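Bench notebook, tabletop cell, sim side
4 February 2022
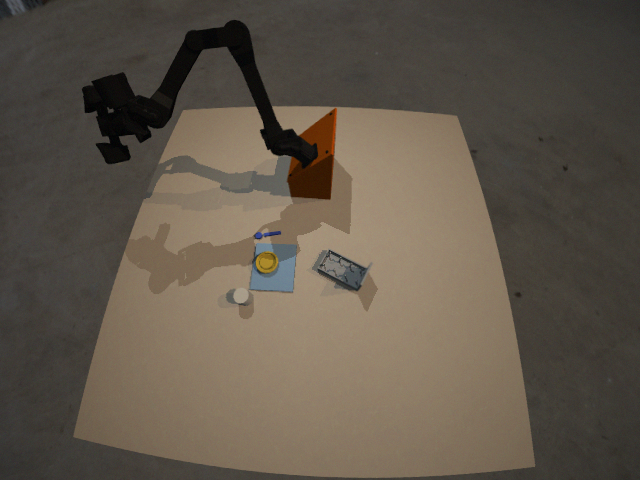
Treasa Ó Riain wrote back overnight that the gripper bearing on the panel may have nothing to do with the grip itself, and that I should check the tool offset before touching any of the contact settings again. Her point was that the offset in the sim file was last edited when we still had the old finger set, and a few millimeters there would look like too much push at the panel. Fair. I had spent most of yesterday on friction values and got nowhere.

So, offset first.

Opened the arm description and compared it with the sheet Hina Bhutto made when the new fingers went on. The sheet has the fingertip 5 mm further out than the file does. The file was never updated. Changed it, reloaded, sent the arm to the park pose and jogged it down over a bare patch of the table at the front. Tip height now agrees with the sheet.

Also found that the wrist mass was still the old number. Hina's sheet says 426 g for the wrist and fingers together. Put that in too. The center of mass I left alone, I have no measured value for it and would sooner keep the old one than guess.

Layout, for whoever loads this next: orange panel upright toward the back, blue mat in the middle with the yellow bowl on it, spoon just past the far edge of the mat, white cup on the near side of the mat, gray tray off to the right. Please keep it this way until the checks are done. Daniyal Lodhi asked if the cup could go so the arm has more room on the low approach. I would like it left where it is, the low approach has to work with it there.

Ran the panel check from the saved start state, seed 1638. With the old offset the contact force climbs as soon as the gripper meets the face and stays high. With the new one it comes up, drops back and settles. Repeated it with the wrist mass put back to the old number to see which change mattered. Hardly any difference, so it was the offset. Treasa gets the credit.

Still not right:

The elbow goes higher than it needs to on the way over. The planner likes that route because the joint limits on the shoulder are set tight in the Janjua profile. Shagufta Swati thinks those limits were copied from the first install and are narrower than the real arm needs. I have not changed them. They should match the hardware, and someone has to read them off the controller first.

The panel shifts a little on reset, before the arm moves at all. Log shows it at step 3957 of the long run as well, with nothing near it. I think its collision shape starts very slightly inside the table top. Raised it by half a millimeter and the shift on reset went away - have not rerun the long one yet.

Tray collision shape is a plain box. The tray has a pattern of cutouts or molded compartments and the box ignores all of it. Fine for the panel work. It will matter when we start putting things down in it, so that wants a proper mesh before then.

Housekeeping: saved the corrected description as a new file under Vudine, old one kept next to it with the date in the name. Do not load the old one by habit, the menu still lists it first. I will ask Tove Riis to change the default.

Next time I am in: read the shoulder limits with Shagufta, rerun the long test with the raised panel, then try the low approach past the cup at half speed. If the force trace looks the same on all of those I will sign off the offset and copy it over to the second profile.

Spare note, the force plot saves in newtons but the axis label still says grams. Has been wrong for a while. Fixed the label.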